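4. Storage furniture and damp in the Gavthorpe terraces 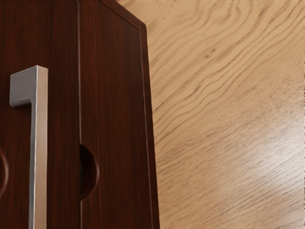 Figure 1. Two-door cabinet front, dark reddish-brown wood, with bar handle.

Most work on damp in small terraced houses looks at walls, windows and heating. Furniture gets a line or two if it gets anything. We think this is a mistake, at least for the Gavthorpe houses, where the bedrooms are narrow and the wardrobe nearly always ends up against the coldest wall in the room. Tenants put it there for want of anywhere else. The door takes one wall, the window another, the bed the third. What is left is the outside wall, and that is where clothes, shoes and spare bedding are kept. The survey form split storage into open shelving, curtained rails and closed cupboards, and closed cupboards were split again by how the doors meet. The commonest sort had two plain doors meeting at a narrow upright gap, as in Figure 1, and it is this sort we mean by "closed storage" from here on unless we say otherwise. Sliding doors were rare and are left out of what follows.

4.1 What was asked and what was measured

The survey covered 142 households. Each had one visit in February and filled in a short diary afterwards. Loggers went in 33 of the homes, two to a bedroom: one at bed height in the open room, one on the floor of the wardrobe at the back. Readings every 30 minutes. The loggers were the Zirkumeo type used in the earlier pilot, checked against each other in a sealed box before going out and again when they came back. Two had drifted and their readings were dropped.

The diary asked four things. Was washing dried indoors that day. Was the bedroom window opened, and for how long. Was the heating on in the bedroom. Were the wardrobe doors left open overnight. The last question was added late, after the pilot, and it is the one we would keep if we had to throw out the rest. Diaries were kept well for the first week and badly after that, a pattern familar from other studies of this kind. We use first-week entries only.

In total 243 pieces of storage furniture were recorded across the survey. Each was given a mould score from zero to three by the visitor, on the back panel and on the wall behind where this could be reached. It often couldn't. A full wardrobe is heavy and visitors were told not to shift anything that needed two people. So the wall scores are patchy, and they are patchy in a way that matters: the fullest wardrobes, likely the worst ones, are the ones we know least about. The Iyer scale was used throughout, with one change. We folded "light staining" into "staining" after visitors could not agree on the difference.

4.2 Closed storage and the air inside it

Air in the wardrobes was damper than air in the room in most of the logged homes, and it changed more slowly. Both were expected. Less expected was the lag. After a morning of drying clothes in the next room, the open-room logger would rise and fall again by early evening. The wardrobe logger went on rising into the night and was often still high the next morning, when the whole thing started over. In homes that dried washing indoors every day the wardrobe never really got back to where it began.

Door gaps seem to help a little. A pair of doors that meets with a small gap lets some air through along its full height, and wardrobes of this kind did slightly better than those with a rubber or brush seal down the join. The difference is small and we would not hang much on it. Gap width was not measured, which with hindsight was daft — it would have taken a feeler gauge and ten seconds.

Leaving the doors open overnight made a much bigger difference. Homes reporting this on most nights had lower wardrobe readings by breakfast, and the drop held in cold weather as well as mild. The obvious worry is that people who leave the doors open also open windows, dry less washing indoors and so on. Some do. The overlap is smaller than we feared though, and the pattern stayed when window-opening homes were taken out.

Distance from the wall mattered too. Furniture pushed hard up against an outside wall scored worse on the back panel than furniture standing even a hand's width off. Skirting boards help here by accident: a piece with no cut-out at the back cannot go flush. Several newer built-in units in the upper terrace had been fitted tight to the wall with the skirting removed first, and these had some of the worst scores in the survey.

4.3 What tenants said

Interviews were short, mostly on the doorstep or in the kitchen. Tenants rarely brought up the wardrobe without being asked. They spoke about smell. "Everything in there smells of shed" was one answer, and others said much the same in other words. Coats were the main complaint, then leather shoes, then bedding kept for visitors. Several people had stopped using the bottom of the wardrobe altogether and stored things under the bed instead. One household had taken the doors off and put up a curtain, and was pleased with it.

Advice leaflets had reached most homes. The Wikik leaflet was the one people remembered, mainly for its drawings. It tells the reader to open windows after bathing and to keep lids on pans. It says nothing on storage. Asked if they would pull a wardrobe out from the wall, most said there was no room to, and having been in the bedrooms we beleive them.

4.4 Limits

One winter, one set of streets, solid brick walls almost throughout. Houses with cavity walls may behave differently. Mould scores were given by five visitors and only a handful of pieces were scored twice. We did not record what the furniture was made of beyond "wood", "board" and "other", nor whether it was painted or varnished, so nothing can be said here about finish. Rented and owned homes were pooled. Splitting them leaves groups too small to say much, but the split is given in the appendix for anyone who wants it.

Wardrobe contents were not weighed. A packed wardrobe holds more moisture and lets less air move, and the two effects can't be told apart from our readings. Section 5 takes this up with the chamber tests.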